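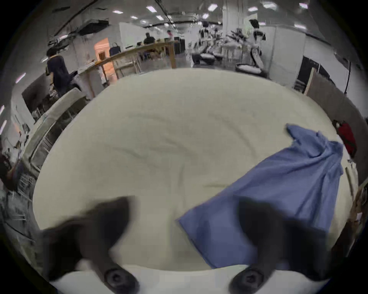
*Handgreifer über dem Tisch, blaues Tuch rechts, linker Finger bewegungsunscharf*

12. Apr. 2026, Tuch falten, Handführung

Mit Ayantu die Aufgabe "blaues Tuch" weitergemacht. Sie hat geführt, ich habe mitgeschrieben und die Episoden in Wubshet geprüft. Insgesamt 155 Episoden aufgenommen, davon 146 brauchbar.

Ausschuss fast nur aus zwei Gründen:

- Greifer zu schnell angefahren. Finger verwischen, und die Positionsschätzung springt genau dort, wo wir sie brauchen, kurz vor dem Zugreifen.
- Zu früh beendet. Ayantu drückt Stopp, sobald das Tuch liegt, die Finger sind dann noch nicht wieder offen. Bitte erst öffnen, hochfahren, dann Stopp.

Der Bezug auf der Tischfläche wirft Falten. Hagos wollte ihn glattziehen, ich bin dagegen. Wenn wir nur auf glattem Untergrund vorführen, greift die Policy später in jede Falte. So lassen, aber zwischen den Episoden nicht extra zurechtzupfen.

Noch offen: Anfahrwinkel. Ayantu kommt flach von vorn, Gadisa beim letzten Durchgang eher steil von oben. Beides geht, aber gemischt in einem Satz gibt es nachher Zwischendinge, die weder das eine noch das andere sind. Vorschlag: pro Person ein eigener Satz, in Bivik getrennt ablegen und erst beim Training zusammenlegen. 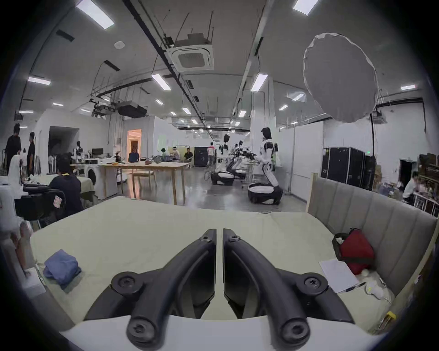 Beim Bett ist das Führen deutlich unbequemer als am Tisch. Man steht gebückt, der Arm wird müde, und nach 13 Episoden am Stück werden die Bewegungen schlampig. Ab jetzt nach 11 wechseln. Zur Startlage: Das Tuch liegt gefaltet und leicht zerknittert auf der linken Seite, die rote Tasche rechts am Kopfteil, davor die losen Blätter. Für die Tuchaufgabe stört das nicht, für "Tasche umsetzen" müssen die Blätter in einem Teil der Episoden weg, sonst lernt er sie als Merkmal mit. Finger vor dem Start fast geschlossen halten und erst über dem Objekt öffnen - das hatten wir bisher nicht festgelegt.

Ulises hat nach Fernsteuerung statt Handgreifer gefragt. Für Stoff bleibe ich beim Handgreifer, man spürt, wann das Tuch spannt. Für die Tasche kann man es probieren, er soll sich mit Eyerusalem wegen der Zeiten in Sorncombe abstimmen.

To do:

- Gadisa: Sätze nach Person trennen, Namensschema wie bei Flarkeo
- Ayantu: Stopp erst nach dem Hochfahren
- ich: Ausschuss in Wubshet markieren, nicht löschen
- Tasche per Fernsteuerung frühestens im Mai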